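Speaker notes: Small ground stations and the people who live next door to them

(Welcome, wait for the stragglers, water on the left side of the lectern.)

Good afternoon, and thank you for giving up the slot right after lunch, which I know is a generous thing to do. I want to talk about ground stations today, the dishes and domes on the receiving end of all those satellites, and mostly about how we pick where to put them. If you came for rockets, I love rockets too, please stay anyway!

Start with Verbridge. When Grutus went looking for its second station, the map gave us a lovely answer: high plateau, dry air, clear horizon almost all the way round. We had a model with 1,031 candidate sites in it and Verbridge came out near the top every time we ran it. What the model didn't have in it was the road. Every spring a stretch of that road washes out, and our antenna pedestal sat in a depot for weeks while we all learned a great deal about culverts.

(Pause. Ask who here has had hardware stuck somewhere. There will be hands.)

So the first thing I'd ask you to take home is to drive to the site in the worst month, in an ordinary car, before you sign anything.

Next slide, the radio survey. We put a receiver on a mast at Billness and left it running for 30 days. The band looked clean in daytime and rather awful from seven in the evening on, and it took us far too long to trace that to a faulty power supply in a barn across the valley. The farmer was charming about it and we bought him a new one. I mention the price of that power supply to every finance person I meet, since it was the cheapest fix in the whole project.

Now, scheduling. Lencho is our pass planner, and I'm fond of it (I wrote some of the worst parts). At the start it handled 223 passes a week, and two stations fought over nearly every good one. These days it's around 2,000, and the fighting has mostly stopped, because we let it hand a pass over halfway through if the second dish has the better view. Operators hated that for a month or so. Then they got used to sleeping.

(If running late, skip the handover chart and go straight to neighbors.)
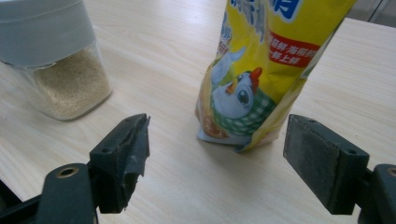
Neighbors, then. A radome looks like a giant golf ball and people will have opinions about a giant golf ball. We held an open evening at Billness with coffee and a long table, and the questions were sensible: will it hum, will it spoil my television, will there be lights at night. Have real answers to those three. We didn't have a good one for the hum, so we went back, measured the cooling fans, and swapped them for slower ones.

(Thank the hosts. Questions. If somebody asks about optical links, say yes, we're looking at Verbridge for that, and no, I can't give a date.)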